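# Workshop and kitchen tips picked up at the Taketine open day
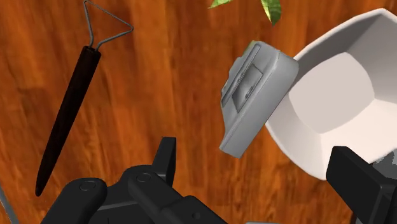

*On the simulator screen: loop tool, gray plastic piece and white bowl, with the gripper coming in from below.*

Taketine opened its Parkau building to visitors in July, and I went for the afternoon. The company writes software for robot arms that handle small household and workshop items. Most of the demonstrations ran in simulation on large screens, and one bench at the back had a real arm. The entry fee was 40, with coffee included.

I keep this page for practical tips, so what follows is mostly what I brought home for my own bench and kitchen. A few notes on the visit itself are at the end for anyone who wants to go next time.

## Setting out a bench

The person running the first station spent a good while on how objects are placed before the arm moves. If two things overlap, the software has to work out which one is in front and whether moving one will drag the other. People do the same thing without thinking about it, and they still knock things over.

What I changed at home:

- Leave a hand's width between any two things you plan to pick up. On a small bench, put half of them on a tray to one side.
- Keep bowls away from tools with long handles. A handle resting on a rim tips the bowl when you reach for it.
- Put the thing you need first closest to you. I had mine arranged by size, and I was reaching over the water jar all evening.
- Point handles the same way. Left or right depends on your hand, but pick one.
- Clear the bench fully once a session, even if you are in the middle of something.

Houseplants belong on a shelf or a sill. Leaves hanging over a work surface get clay and glue on them, and they hide small parts.

## Loop tools

I do some pottery, so I paid attention when the loop tool came up. Thin tools are difficult for a gripper. There is little to hold, and the wire end is open. The advice at the station was to grip on the handle, a little below the ferrule, and never on the wire.

That is good advice for hands too. General care for loop tools:

1. Wipe the wire after each use with a damp sponge. Dried clay is harder on the wire than wet clay.
2. Dry the ferrule. Water sits where the wire enters the handle, and that is where tools usually fail.
3. Check for wobble by holding the handle and pressing the loop lightly with a fingertip. If it moves in the ferrule, retire it from trimming and keep it for rough hollowing.
4. Store tools lying flat or with the loop end up. A jar is fine if it isn't crowded. Loops catch on each other and bend.
5. If a loop does bend, straighten it slowly over a dowel. Pliers leave a nick, and the wire will break at the nick.

For trimming, brace your wrist against something. Take thin ribbons and stop often to feel the thickness. A triangular loop gets into the corner of a foot ring better than a round one, but it will leave a groove if you hold it at a steep angle.

A dark handle is easy to lose on a dark table. I put a band of yellow tape on mine, close to the end.

## Bowls

Wide bowls got a lot of time. The gripper at the real bench picked up a bowl by closing on the rim, one finger inside and one outside. The operator said the lift had to be slow for the first inch, and then it could speed up.

Some things worth copying when you carry a full bowl or help someone with weak hands:

- Pinch the rim only for empty, light bowls. Anything with liquid in it needs a hand under the base.
- A thick, smooth rim is easier to hold than a thin flared one. If you are buying for someone with arthritis, try the rim first.
- Put a damp cloth under a mixing bowl. The cloth should be folded once, and it should be smaller than the bowl so you don't catch the corner.
- When scraping out batter, tilt the bowl toward you and turn it a little at a time. Start at the flat part of the floor and work up the wall.
- Bowls with angled inside walls hold flour in the corners. Use a soft spatula and then a pastry brush.

Stack bowls by shape as well as size. Round and squared bowls look as though they nest, and then they jam. If two are stuck, stand the lower one in warm water and put cold water in the upper one. Wait a few minutes and twist. Don't do this with glass that has been in the freezer.

## Plastic trays and parts with compartments

Molded plastic pieces with recessed sections are useful for screws, beads, tea bags and so on, and they are annoying to clean. The staff had a good routine for the ones at the real bench.

Tap the piece out upside down over a sheet of paper. Use a dry brush in the corners first. Water turns dust into paste, and the paste stays in the steps and slots. After brushing, wash in warm water with a drop of dish soap, rinse, and stand it on edge to drain. A cotton swab will get the last of the water out of a narrow slot.

Gray plastic shows grease as shiny patches. Rubbing alcohol on a cloth takes it off most plastics, but test on the underside. Don't use acetone.

For small parts:

- Label the compartment, not the lid. Lids get swapped.
- Leave one compartment empty for whatever you have just taken off the thing you are repairing.
- Fill compartments to half. You can't get fingers into a full one.
- If the tray slides, stick two strips of shelf liner underneath.

## Wooden tables

A glossy wood surface looks good and is awkward to work on. Reflections and strong grain make it hard to see pins, thin wire and clear parts. One of the developers said they vary the table surface in the simulator for that reason, so the software doesn't learn to depend on one background.

At home a plain cutting mat or a piece of light canvas is enough. I use canvas for clay and a mat for everything else. Lift the canvas off to clean it and don't shake it out indoors, as dry clay dust is bad for the lungs.

For the table itself:

- Wipe along the grain with a barely damp cloth, then with a dry one.
- Take off dried clay with a plastic card. A metal scraper will scratch the finish.
- White rings from heat or moisture often come out with a soft cloth and a little mayonnaise left on for an hour. Try a small spot first.
- Fine scratches can be hidden with a wax stick one shade darker than the wood.
- Move the lamp to the side. Light from straight above gives glare, and light from the side shows crumbs and small parts by their shadows.

If you sand a worn top, start at 120 grit and don't press. Go over it again with a finer paper, vacuum, and wait for the dust to settle before you put any finish on.

## Grip and fatigue

A short talk from Pană, a small firm that makes grip pads, covered how hard a gripper should close. They start light and add force only if the object slips. I tend to squeeze tools far too hard, and my hand hurts after an hour.

Try holding the tool so loosely that it almost falls, then tighten a little. That is enough for most work. If the handle is slippery, wrap it in self-adhering bandage tape, which comes off cleanly. Thin handles can be built up with foam pipe insulation from the hardware store. Cut the foam longer than you need and trim it after trying it.

Screws on tools and clamps loosen with use. Once a month I go around with a screwdriver and check the ones I can see. It takes less time than finding a lost screw in a bag of clay.

## Notes on the visit

The Parkau building is at the end of the bus line, and the stop is across the street. Parking is limited to 70 cars, and the lot was full when I arrived. Bring a sweater, because the room with the screens is kept cold.

There were four stations. The simulator was the busiest, and visitors could take turns moving the gripper with a handheld controller. It is harder than it looks. Depth was my problem, and I closed the fingers too early on nearly every try. Changing the viewpoint helped.

One of the screens showed a counter of practice runs, and the staff said a new task normally gets 2,000 of them before it is tried on the real arm. I asked what happens with soft things such as dish towels or wet clay. They don't do those yet.

Plusunitz had a table by the exit with secondhand clamps and parts drawers at fair prices. Cash only. I bought two clamps and a set of drawers with one handle missing, and I replaced the handle with a loop of cord.

Children can come in with an adult, but they aren't allowed at the back bench. The talk is repeated once in the afternoon, so go to the stations first if the seats are full.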